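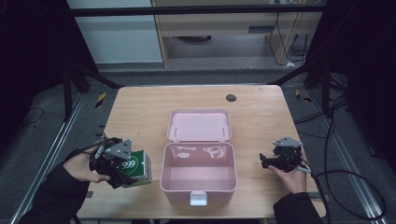 Filed under: Home & Habits

I have now read four separate articles telling me to "edit" my medicine cabinet, and I don't believe a word of them.

The pitch goes like this. You take everything out, lay it on the table, throw away what's expired, put the rest in a cute container with a label, and from then on you are a calmer person. One of them promised I'd "feel the difference by bedtime." I did it in September, on a rainy evening after work, and by bedtime I felt like someone who had spent a whole evening reading the backs of cold medicine boxes.

Let me start with the part I agree with. Old medicine shouldn't be lying around the house. Fine. My aunt, Sevim Kozan, kept a bottle of cough syrup through 2 apartments and a divorce, and when it finally went to the pharmacy take-back bin the cap had to be forced. I'm not defending that.

What I'm doubtful about is everything stacked on top of it. Somebody decided that a household chore you do once a year needed a system. Now there's a Saraç starter kit with dividers, and an app called Gisent that wants you to scan every package you own so it can send you a reminder when the date is coming up. I tried Gisent. Güven Dönmez at work swears by it, and Güven also swears by cold showers, so I went in with my guard up. It asked for my birthday, my height, my "wellness goals" and permission to send notifications. Then it asked me to pay for the reminders. The date is printed on the box! I can read the box for free.

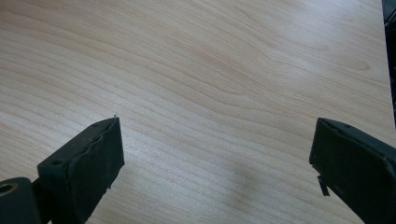
And there's the question of where all this stuff is supposed to live. Every one of those articles says the bathroom is the worst possible room, too damp, too warm, and then shows you a bathroom. The two that suggested the kitchen had it in the cupboard over the stove, where I'd have thought the steam was just as bad. We ended up using the hall closet, top shelf, behind the light bulbs. It took 12 minutes to decide and it will never be in a magazine.

My neighbor Eylül Kocabaş disagrees with me on nearly all of this – she labels her labels – and in fairness to her, when her son had a fever at two in the morning she found the thermometer right away. I asked whether that was because of the labels or because she's a person who knows where her thermometer is. She said I was being difficult. Maybe so, but I'd still like an answer. People who are already tidy buy tidy things and then give the things the credit.

I had the same argument about the filing boxes from Turnberg a couple of years ago, and about the pantry jars before that. The jars are still here. The flour is in a bag with a clip on it, next to the jars.
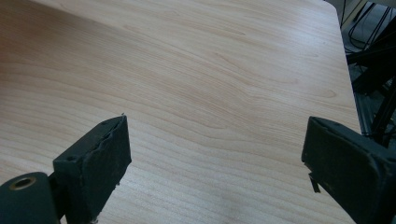
What bugs me most is the before-and-after business. The "before" is always a disaster, with things spilling out of drawers that I'd bet were helped along a little. The "after" has six items in it. Where did the rest go? Nobody with kids, a bad knee and a seasonal allergy owns six items. I want to see the same cabinet the next winter, after everyone has been sick and somebody's come home from the drugstore with a full bag.

Anyway, what I kept from the whole exercise is pretty small. Expired stuff goes back to the pharmacy. Prescriptions stay in the package they came in, with the leaflet, no decanting. Anything we'd want in a hurry goes in front. If I can't remember what a thing is for, I ask the pharmacist, who so far hasn't asked me for my wellness goals.

I deleted Gisent last week. It sent me an email to say it was sorry, and offered me 2 free months and 1,000 bonus points toward something it didn't name. I still haven't figured out how to unsubscribe.

We use cookies to improve your experience on this site. By continuing to browse you agree to our use of cookies. Accept | Manage preferences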